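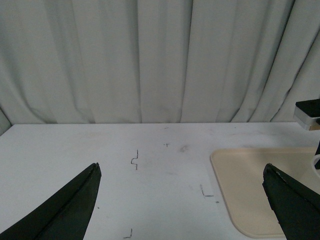

White curtain, white table.

I have been meaning to write about the curtains since January, when we got the keys to the flat in Mulley Road. We have curtains in every room now, so I can set down what we did, what it cost and what I would do differently. It is mostly for my sister, who is moving in the autumn and keeps asking, but it may help someone else.

The flat is on the first floor and faces the road. The last owner had vertical blinds, the grey office kind with the little chains along the bottom, and took half of them down before leaving. For the first three weeks we had a bed sheet pinned up in the bedroom and nothing at all in the front room. The street lamp is level with the front window. You could read by it.

I started by asking for quotes. A made-to-measure firm called Kinier sent a man round with a book of samples and a laser measure. He was in the flat for well over an hour and was pleasant the whole time. The quote came by email the next day and it was 3000 pounds for four windows, lined, with poles and fitting. I don't say that is unfair, as I have now sewn enough hems to know what the work is like, but it was more than we had put aside for the whole flat apart from the boiler.

After that I went to Rilby, which is the fabric shop behind the bus station. It doesn't look like much from outside. Hanane Bennani runs it and has done since her aunt gave it up. I told her the sizes I had and she asked me how I had measured. I had measured the glass. She sent me home to do it again.

What you want is the pole or track, and then the drop. Put the pole up first if you can. We hadn't, so I had to measure to a pencil line on the wall, and in the back bedroom I later put the brackets slightly above the line and lost a bit of length. The pole should stick out past the window on both sides so the curtains can be pulled clear of the glass. For the drop, measure from the rings to wherever you want the hem, in at least two places. Our front room floor slopes. The left side needed to be longer than the right, and I would not have known that from one measurement.

Fullness was the part I had never thought about. I had assumed that if the window was a certain width you bought that width of cloth, and perhaps a little over. Hanane said twice the width at the least for a plain heading tape, and more if the cloth is thin. She had two samples hanging side by side in the shop, both in the same cotton, one made with one and a half times the width and the other with double. The first one looked like something in a hospital. So we went with double, and for the sheer ones at the front a bit more than that.

We bought 50 metres in the end, as there was a roll of plain white cotton that she wanted gone and she did us a good price if we took it all. The cloth, lining, tape and thread came to 699 pounds. I had to make two trips to get it home. The poles were extra, and I bought those second-hand from Paavo Ikonen on the floor above, who had changed his over to tracks and still had the old ones under the bed. They needed a rub down and a coat of paint.

Wash the cotton before you cut it. I did this for everything except the back bedroom, where I was in a hurry, and those are the ones that have come up short since. Put it through on the hottest wash you ever mean to use. It takes for ever to dry and it will need ironing, and both of those are better dealt with before there are hems in it.

Cutting needs more room than you think. We did ours on the front room floor with the furniture pushed into the hall. Don't trust the end of the cloth to be straight. Pull out a single thread across the width and cut along the gap it leaves. This is slow, but I tried it once with a ruler and the panel hung crooked, and I had to take another strip off it.

The machine was borrowed from Marwa El Sherbiny at work. It is an old heavy thing in a case and it went through lining and cotton and tape without complaint. I broke four needles, all of them my fault, all of them from pulling the cloth. Let the machine feed it. When you have a whole curtain on the table, the weight of what is hanging off the side drags on the needle, so put a chair there and pile it up on that.

Leave the bottom hem until last. Hang the curtain with the hem only pinned, leave it for a few days, then mark it where it hangs and sew it. Mine dropped by the width of a finger, more at the outer edges. I used a double hem, with a small weight sewn into each corner. The weights are just coins wrapped in a scrap of lining.

On lining, I would say do it in bedrooms and don't bother elsewhere. We used blackout lining in ours and it is stiff, and it does not fold as well as I hoped, but it keeps the lamp out. The front room is unlined and I like it. You get the light through it in the morning and the folds hang properly. In the evening you can see shapes from the street if the lamps are on, which I know from going out to check. Heriberto next door says he can't see anything, but he is being polite.

The heating question I can't answer yet. Everyone told us that lined curtains would make a difference to the bills, and the bedroom does feel less cold by the window at night. We only had them up for the tail end of the winter, so I will have to see.

Things still to do. The back bedroom needs letting down, and there is just enough in the hem for that. I have a length left over, which I may turn into something for the kitchen door. The pole in the hall has a bracket that was never right, and Amr Fawzy has my good drill.

Hanane has a linen in at the moment that I keep going back to look at. It is 100 per cent linen, heavy, a sort of oat colour, and far too dear for us. If anyone has washed a linen curtain at home and had it come out the same size, please leave a comment and tell me what you did.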